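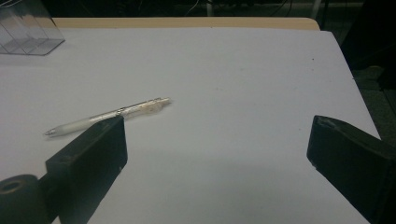 Weißer Stift, weißes Papier

Mitte Juni, kurz nach sechs Uhr früh, 424 Kilometer vor mir und eine Regenkombi, die ich zuletzt vor zwei Jahren anhatte und die in der Zwischenzeit offenbar eingelaufen ist. Ich wollte nach Mollum. Warum Mollum, fragt man mich zu Hause bis heute. Weil es auf der Karte am Ende einer sehr krummen Linie liegt, mehr Begründung brauche ich mit einem Motorrad nicht.

Die erste Stunde ist schnell erzählt: Autobahn, Lastwagen, Seitenwind. Ab Peltov wird es dann so, wie man es sich im Winter auf dem Sofa vorstellt. Die Straße geht am Fluss entlang, dann nicht mehr am Fluss entlang, dann wieder doch, und jedes Mal steht ein Schild davor, das einen vor Kurven warnt. Als wäre man nicht genau deswegen gekommen. Der Belag ist auf den ersten Kilometern hervorragend und danach eine Sammlung von Flicken aus mindestens drei Jahrzehnten, Bitumenstreifen inklusive. Bei Nässe möchte ich da nicht fahren. Bei Nässe bin ich da dann gefahren.

Zum Pass hoch sind es 17 Kehren, alle nummeriert, was ich für eine grausame Idee halte. Bei Nummer vier war ich noch Held meines eigenen Films, bei Nummer neun hing ich hinter einem Wohnmobil, das jede Kehre in zwei Zügen nahm. Überholen ging nicht, Absteigen und Schieben wäre vermutlich schneller gewesen. In Kehre 14 wurde der Fahrer dann von hinten angehupt, und zwar nicht von mir, worauf er mir einen Blick zuwarf, den ich noch eine Weile mit mir herumgetragen habe.

Oben gibt es ein Gasthaus, einen Parkplatz voller Leute, die ihre Reifen gegenseitig begutachten, und Apfelkuchen. Der Kuchen ist trocken, aber man sitzt windgeschützt. Meine Reifen hat sich keiner angesehen. Ich fahre einen Tourenreifen mit einem Angststreifen, auf dem man ein Kreuzworträtsel unterbringen könnte, und habe vorsichtshalber rückwärts zur Mauer geparkt.

Runter Richtung Mitier lief es besser. Lange, offene Bögen, kaum Verkehr, rechts Wiesen, links auch. Dritter Gang, manchmal vierter, und für eine halbe Stunde habe ich weder an den Rücken noch an die Steuererklärung gedacht. Dann kam die Umleitung. In Mitier wird die Brücke saniert, das Navi wusste davon nichts und wollte mich viermal hintereinander durch denselben Bauzaun schicken. Die ausgeschilderte Strecke führt über Mowat, auf einer Landstraße, die auf meiner Karte gar nicht vorkommt und die von allen Straßen des Tages die schönste war. Schmal, ein bisschen bucklig, durch einen Wald, in dem es nach Harz und Kuhstall roch. Wer in die Gegend kommt: Straße 338, am Sägewerk links. Auf Rollsplitt achten!

In Mollum gibt es übrigens eine Tankstelle, eine Kirche und eine Pension mit Garage. In der Garage stand schon ein Rasenmäher, wir haben uns arrangiert. Abends Schnitzel, danach die Handschuhe über die Heizung gehängt, die im Juni natürlich nicht an war. Am nächsten Morgen waren sie genauso nass wie vorher, und zurück ging es wieder über Mowat.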